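How to Speak Up When a Book Is Challenged at Your Child's School

Last updated 15 May 2018

So the email has gone around, or you've heard it in the parking lot at pickup, and somebody wants a novel taken off the Grade 8 reading list. Maybe you love the book. Maybe you've never read it and had to look it up on your phone while the kids fought over the front seat. Either way you have a feeling that you ought to say something, and you have no idea to whom, or when, or how to do it without falling out with half the families on your street. I've been through this twice now, once at Anness Elementary when my eldest was there and again at Tamance Middle School, and I made just about every mistake going the first time. What follows is how I'd do it today, with a pot of tea on and a bit of patience.

Read the book first

I know, I know. But please do it, and do it before you write to anyone at all. I defended a book at Anness for the better part of a week on the strength of having seen the film, and a very polite father asked me what I made of the chapter with the grandmother, and there is no grandmother in the film. My ears still go hot thinking about it!

Keep a few sticky notes handy while you read. Mark the passages people are upset about, and mark the pages on either side as well. A paragraph read out at a meeting sounds very different from the same paragraph sitting where the author put it, and you'll want to be able to say what comes just before. If you find that one of the passages bothers you too, write that down. You are allowed to think a scene is rough going and still think a thirteen-year-old can talk about it in a classroom with a good teacher.

Find out what has been asked for

People will say "they're banning it" when a parent has asked for an alternative assignment for one child. They will also say "oh, it's only a question" when there's a formal request for reconsideration already on the superintendent's desk. These are different animals and they need different letters.

Phone the school office and ask, in a friendly way, these things:

Has a written challenge been submitted, or is this a conversation so far?
Is the request about the whole school library, one classroom, or one student?
Is the book still available while it's being reviewed?
Which policy applies, and where can I get a copy of it?

The last one matters most. Nearly every board has a policy on challenged materials somewhere on its website, usually filed under a heading you'd never think to click. Ours was under "Learning Resources, Selection and Withdrawal" and it had a deadline in it: written comments had to be received within 15 days of the challenge being posted. I had used up most of them being indignant in the kitchen.

Write the letter

Keep it to one page. Trustees get a great heap of mail when something like this blows up and a good deal of it is copied and pasted from some campaign site. A short letter in your own words, with your child's grade and the name of the school in it, will be read. Mine followed this order, and I'd use it again.

Start with who you are and what you'd like the board to do. "I'm a parent of a Grade 8 student at Tamance and I'm asking the board to keep this novel on the reading list" does nicely.

Next, say that you've read it, and say one thing you think students would get from it. One good thing, told properly, with a page number if you can. I wrote about the narrator's letters to her brother and how my daughter started writing to her cousin in Halifax afterwards (on paper, with stamps, I could hardly believe it).

Then deal with the complaint fairly. Put it in words the person who made it would recognize. If the worry is about violence, don't pretend the book is all picnics. Explain why you think it can be handled, and mention that an alternative title can be offered to any family who'd prefer one, if your policy allows for that.

Finish by thanking them and giving a phone number. Please leave out the history of book burning. I had a very stirring paragraph on it in my first draft and my sister crossed the whole thing out, and she was right to.

Send it to the address named in the policy, and copy the principal. The teacher ought to hear from you as well, in a separate note. It's a lonely business having your reading list argued over in the local paper, and a line or two saying you appreciate her means more than you'd guess.

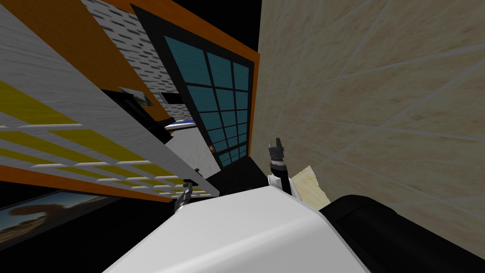 Ffion Pugh wrote in after I first put this page up, to say she'd disagree with me on one point: she thinks the letter should go to the teacher first of all, before the board sees a word of it, so the teacher isn't caught off guard by a friend any more than by a stranger. She added that in her district the teacher had already prepared a rationale for the book, two pages long and very good, and three different parents had sat up late writing their own version of it without knowing.

I've come around to her way of thinking. Ask the teacher whether a rationale exists. If there is one, read it and refer to it in your letter, and save yourself the late night.

Ask to speak at the meeting

Most boards let members of the public speak, but you generally have to register ahead. Ours wanted an email by noon on the day before. You'll likely be given 2 minutes, and I can tell you that is both longer and shorter than it sounds. Written out, it's about 125 words if you're a slow talker like me and leave time to breathe, look up and lose your place once.

Read it aloud at home with the oven timer going. Cut whatever makes you speed up. Print it in large type, because your glasses will be in the car.

When it's your turn, speak to the chair and use people's names kindly or leave them out. Mrs. Phillips had brought the challenge at Tamance, and she sat in the row ahead of me with her coat on her lap, looking every bit as nervous as I was. I'd planned to say "certain parents" in a certain tone of voice. I changed it on the spot to "a parent who cares a lot about what our kids read", and I'm glad I did, as we've been on the same bake sale roster ever since.

A few things to steer clear of at the microphone:

Guessing at anybody's religion, politics or motives.
Reading a long passage from the book. It eats your time and the trustees have it in their package.
Speaking for "all the parents". You haven't asked them.
Clapping, groaning or muttering while others have the floor. Offer them the quiet you'd like for yourself.

Look after the online side of things

If your parent group uses Feltitix or any other message board, be careful there. I'd suggest posting the date of the meeting, the link to the policy and the address for comments, and then stepping back. I lost an entire Sunday in April to a thread that began with the novel and ended with the dress code. Not a single comment from it reached the trustees, as they don't count anything that isn't sent to them directly.

And do keep the students out of it unless they want in. Some will. If your child would like to write a letter, let it be theirs, spelling and all. Don't post it online with a full name attached.

After the decision

Boards don't always vote on the night. Ours sent the book to a review panel, and the answer came 8 weeks later in a letter so dry I had to read it over again to be sure we'd kept the book. It stayed on the list for Grade 8, with a note home to families beforehand. Mrs. Phillips's son read a different novel and joined in the same discussions, so far as I know quite happily.

If it goes the other way, check the policy for an appeal and the date it's due. You can also ask your public library to bring in extra copies. Ours did it with one phone call, and put a little shelf card beside them with the name of the next book club night.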